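Notebook, Valcombe cell 2
March 19, 2025

Working on the house rules for the tabletop cells. The old sheet dates from October and was written when we had one arm and one person near it. Most of it still holds, but the part on hand guiding is a single line ("be careful when moving the arm by hand"), and nobody can check anyone against that. Going through it section by section with the Hollis checklist open next to me.

Hand guiding. Proposed wording: one person per arm, hand on the handle or on a link, never across a joint. Speed limit in guide mode stays at 70 mm/s until the Ellis controller update has been tested here. The second arm in a cell is either being held or is in protective stop. I want that last one in bold on the printed sheet.

Tray layout. Objects go on the black mat, inside the wooden border. Leave a clear lane between neighbors wide enough for one finger at full thickness. Approach with the fingers open and line up on the lane before coming down. Mug handles point away from the dish next to them. Ceramics get a chip check before they go in and again when they come out.

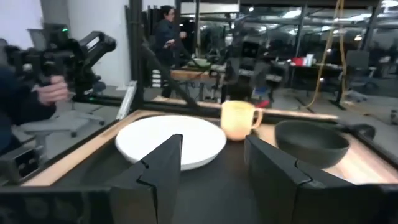
Plate, yellow mug and dark bowl on the mat, fingers open toward the space between plate and mug. Second arm held by hand at left.

Question I keep going back and forth on: does a hand on the second arm count as "inside the cell"? The Hollis list says any body part past the frame posts counts, full stop. Our old sheet only counts the area over the mat. I'm going with the stricter reading. It means the stop button has to be within reach of whoever is holding the arm, so the button on cell 2 needs a longer lead. Added to the parts order.

Floor and surroundings. Chairs pushed back before the arms are enabled. Nothing with wheels parked against the frame. Cables that come down from the ceiling should be tied up clear of the walkway - the old sheet covers floor cables only. People working at the tables behind the cell don't need to stop, but they should hear a spoken "arms live" first.

Logging. Every contact with the border or a dish gets a line in the log, even if no mark is left. Run 114 in the Hultum series has a gap where a contact should have been noted, and I can't reconstruct it now. New rule: write it down before the next reset.

To do:
- print the draft and hang it at both cells
- measure reach from the handle to the stop button
- ask whether 5 minutes is enough for the start-of-shift check, mine ran over
- move the chip check to the top of the sheet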